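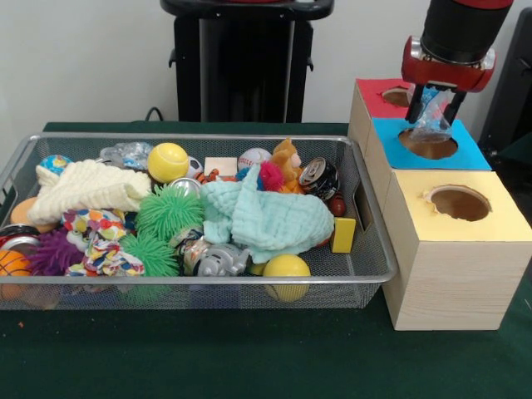

Step 1. Fill the basket

Wire basket, left side of the table. Right to the brim. Mix it up: soft toys, tennis ball, soccer ball, koosh balls, a few cans, wooden blocks, something in a crinkly plastic bag. The bags are what visitors ask about so keep at least one near the top. Tuck a cloth or two over things, makes it harder for the arm and more fun to watch.

Step 2. Set out the boxes

Three boxes to the right of the basket, staggered. Red top at the back, blue in the middle, yellow in front. Holes facing up. Check the arm can get over all three before you let anyone in. At Podadcombe we skipped that and had to restart with 60 kids watching.

Step 3. Pick your rule

Keep it simple. We use:
Blue: bags and packaging
Red: anything round
Yellow: the rest
Write it on a card in big letters and stick it where the front row can read it.

Step 4. Slow the arm down

Default speed on the Galtik is too quick for a crowd, they miss the grab. Drop it a fair bit. Gripper should stop over the hole for 3 seconds before it lets go, that's when people get thier phones out. Vichien has the settings saved under "open day", ask him.

Step 5. Do a dry run

Doors are at 10 am so start by 9. Run 18 picks, no stopping. If it misses more than a couple, take the cloths off and try again. Emergency stop gets tested too, every time, by whoever is on the table.

Step 6. Run the demo

Groups of ten or so, behind the tape. One person talks, one watches the arm. Let the kids guess which colour box comes next, works every time. Dropped items stay where they land untill the arm is parked. No reaching in, no exeptions, grown-ups too.

Last May we had over 600 through at Pirkham, so swap the talker every hour. Nantana lost her voice by lunch.

Step 7. Pack up

Arm parked, power off, then empty the boxes back into the basket. Toys go in the tub marked Ratanaporn. Spare gripper fingers go back to Manee.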